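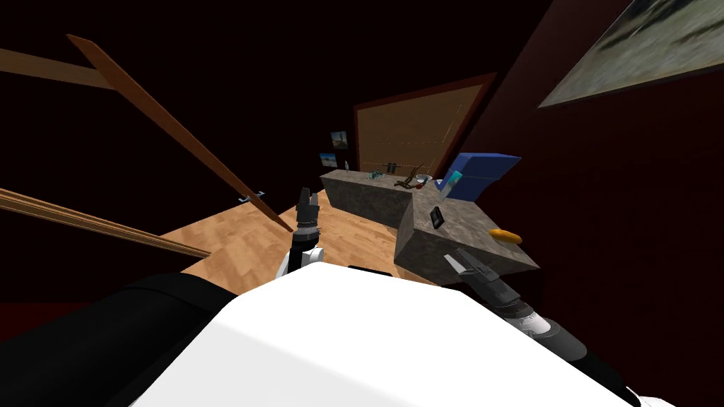 Re: [panier-floor] Grovo trial: counter layout and shift changes

From: Rory Lindsay
To: panier-floor list
Date: 02/08/2023

Pendo Laizer wrote:

> I have read the trial plan and opened the Illeo simulation of the L-shaped
> counter. Three points from the closing shift.
>
> 1. The plan says the robot "takes over clearing". Does that include bread?
> At the moment we decide by hand what is kept and what is thrown out.
>
> 2. If both arms are working at the inside corner, where do we stand?
> Two of us normally share that corner for the last 40 minutes.
>
> 3. Emmanuel was told his hours would be "reviewed". Please say what
> that means.

Answers in the same order.

1. No. The robot moves items; it does not sort them. In the simulated layout the loaf-shaped item sits on the near wing, just past the right gripper, and the task is to lift it and place it in a crate. Whether it is kept or thrown out stays with the person closing. The plan should have said "moving", and I have asked Hiwot Yimer to correct section 5. The same applies to the small items on the far wing. The bowl and the bottle are separate tasks and neither is in the first stage.

The brown branching piece on the far wing is a harder case. Its shape gives no obvious flat place to grip. Until we have a grasp that passes in simulation, anything of that kind is moved by hand.

2. Nobody stands within reach of the arms while they are live. For the trial that means one person on the far wing and nobody at the inside corner. I accept that this removes a place where two people now work. The second person goes to the back counter for those 40 minutes, on the same rate. The stop button must be reachable from the far wing without leaning across the stone. If you find that it is not, treat the trial as stopped and write to me.

3. Contracted hours do not change during the trial. "Reviewed" referred to the rota, which will be drawn up again in November with Emmanuel Mushi and Muthoni Kimaro present. Any change after that needs the usual written notice.

Simulation results so far: 351 runs of the loaf task, all on the Galli arm settings. The log records completed and failed runs but does not record near contacts with other items on the counter. That is a gap. A run in which the arm brushes the tall container and still delivers the loaf is logged as a pass, and the person on shift would not call it one. Hiwot is adding the contact log, and I will not propose a start date before it has been read by someone from closing.

Training is six hours, paid, and inside normal shifts. It covers stopping, restarting and reporting. It does not cover repairs, and no one on the floor should be asked to do them.

Pendo, please send me the present order of work for closing, step by step. The version in the plan was written from the opening shift's sheet.

Rory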